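18 December 2021

Water conditioner, second write-up

Writing this out properly before the break so that whoever picks it up does not have to work from the backs of envelopes. It replaces my September notes, which were too kind to the thing and which I have crossed through in the book.

The claim, as printed on the Pindero leaflet: clip the unit on the cold pipe, and limescale "no longer bonds to surfaces". Further down it becomes "significantly reduced bonding", and on the back page it is "many customers report a softer feel". So there are three claims, each weaker than the one before, and only the first is on the front of the box. The price is the same whichever you believe.

The unit is two magnets in a plastic clamp. I took the cover off one of ours and there is nothing else inside, which at least means nothing can go wrong with it.

Why we bothered: the wash-up boiler at Drarnlow furs up badly and the element has been changed more often than anyone likes. The supplier, Villanueva, offered a trial, and the offer came with a graph. I asked what the vertical axis was. It had no units on it. The reply was that it showed "scale tendency", and I asked how that was measured, and I am still waiting.

The plan was simple enough. Same model of kettle twice, bought together, A and B. A filled from the tap downstream of the clamp, B from the tap on the branch before it. Both come off the same main, so the water ought to be the same apart from the magnets. A stainless washer hung in each kettle on fishing line, well clear of the element. Fill to the line, boil, let it switch itself off, leave until cold, tip out, repeat. After 13 boils take the washer out, dry it in the oven, weigh it, compare with the weight before.

Round one (September)

Washer A gained 40 mg. Washer B gained 43 mg.

I wrote "promising" next to that, underlined. I would like it noted that I now think this was daft. Weighing the same clean washer over and over on the small balance, taking it off and putting it back, I get readings that spread over 2 mg without anything having changed at all. The heater coming on moves it. So does somebody leaning on the bench. A difference of three, against that, with one washer in each kettle, is no sort of result. If it had come out the other way round I would have said straight off that it was noise, and the direction it happened to fall in should not earn it better treatment.

There was also the matter of the kettles. I had assumed that two kettles from the same shelf boil in the same way. They don't. B runs on for noticeably longer before the switch trips, so its washer sits at a rolling boil for longer every time. More boiling, more scale. That alone might give B the heavier washer with no help from a magnet.

Round two

Swapped the kettles over. B on the treated tap, A on the untreated one. New washers, cleaned in the same batch. If the magnets were doing the work, the heavier washer should move across to kettle A. If it was the kettle, it should stay with B.

It stayed with B. Treated water, 43 mg. Untreated, in kettle A, 40 mg. That the figures match round one to the milligram is luck, given the balance, and I would not want anyone quoting it as a sign of how careful we are. But the heavier washer followed the kettle and ignored the tap. 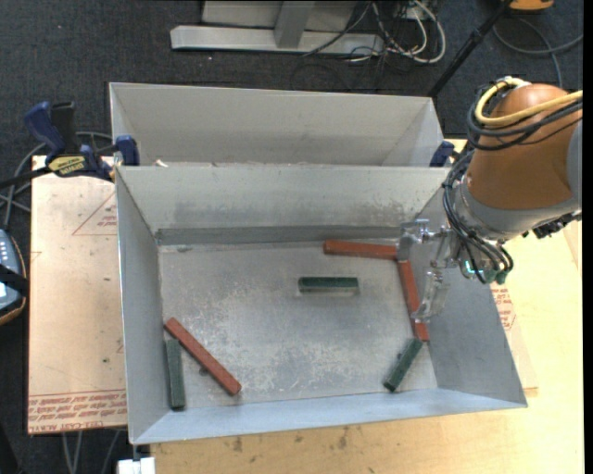 I then spent an afternoon trying to be fair to the clamp, and went through the usual objections one at a time.

"The water has to be moving past the magnets at speed." The leaflet does not give a speed. I filled A with the tap full on throughout. If that is too slow then it is also too slow for every kitchen I have ever stood in.

"The effect wears off if the water stands." How soon? The leaflet says the treatment lasts "up to" two days, and up to two days includes no time at all. We boiled within minutes of filling. I can't do it any quicker without boiling it in the pipe.

"It works on some waters and not others." Possibly true. It is also the sort of thing that can be said after any failure. If they would say beforehand which waters, we could check ours against the list. I asked. No list.

"The scale still forms but it is softer and wipes off." This is the only one I think deserves a proper go, as it is a different claim from the one on the box and our weighing would miss it. I did a rough version: thumb wrapped in a damp cloth, one firm wipe across each washer from round two. Both left a chalky mark on the cloth and both still had scale on them afterwards. To my eye they were the same. But I knew which was which when I did it, and I was hardly neutral by then, so put it down as worth nothing. It needs someone else to do the wiping without being told.

The testimonials

Villanueva sent a sheet of them. I read them all. Most say the kettle looks cleaner. Several mention that they descaled the kettle on the day the unit was fitted, "to give it a fresh start". Well, yes. A kettle that has just been descaled looks cleaner. I would like to sell a brick on the same basis: descale your kettle, place brick next to it.

One of them does mention a shower head that stopped blocking, and gives no other details. I have no explanation for that and will not make one up. Shower heads do all sorts.

The other product

While we had the rig set up I ran one round with Zinley, the citric powder that goes in the boiler monthly. It makes no claim about preventing anything. You put it in, it fizzes, the scale goes into solution, you rinse. I dropped both round-two washers in a beaker of it at the strength on the tub and they came back to their clean weight, within what the balance can tell. It smells faintly of lemon and costs very little. I was in a mood to find fault with it and the best I can do is that the lid is badly made and the scoop is always at the bottom.

That is not a fair contest, as one is meant to prevent and the other to remove. But the person paying for boiler elements does not much care which word is used.

What is wrong with our own test

Should be said, since I have been so free with everyone else's.

Only one washer per kettle per round. Should have been several, hung at different heights.

Only two kettles. The swap helps, but it does not turn two kettles into a decent number of kettles.

Same person filled, dried and weighed everything and knew the labels throughout.

A kettle is not a boiler. The Drarnlow boiler sits hot all day and is topped up in dribbles. It could behave differently. I doubt it, but doubting is free and I have not measured it.

The drying time was not the same in both rounds. In round one I took them out when they looked dry. In round two I used the timer. Use the timer.

I did not measure the hardness on each day. The strips in the drawer are out of date and I don't trust them even when they are new.

None of this rescues the magnets. All of it means that what we can say is "we looked and did not see an effect bigger than our own sloppiness", and a small effect could be hiding under there. A small effect would not save an element, though, and that was the question.

For next time

Get the good balance if it can be spared, and leave it switched on overnight before using it.

Put coded labels on the washers, with the key in an envelope kept by somebody who is not weighing.

Run 40 boils in place of 13, so the deposit is thick enough that a couple of milligrams stops mattering.

Include a dummy clamp with no magnets in it. I can make one from the cover I took off.

Wipe test, blind, same cloth, same weight pressing down.

Do not write "promising" in the book until the washers have been swapped.

Clamp is off the pipe and back in its box, on the shelf over the sink. The returns form is folded inside the lid and has to be signed before they will take it back. Kettle A is fine for tea. Kettle B has had powder in it and wants two more rinses first.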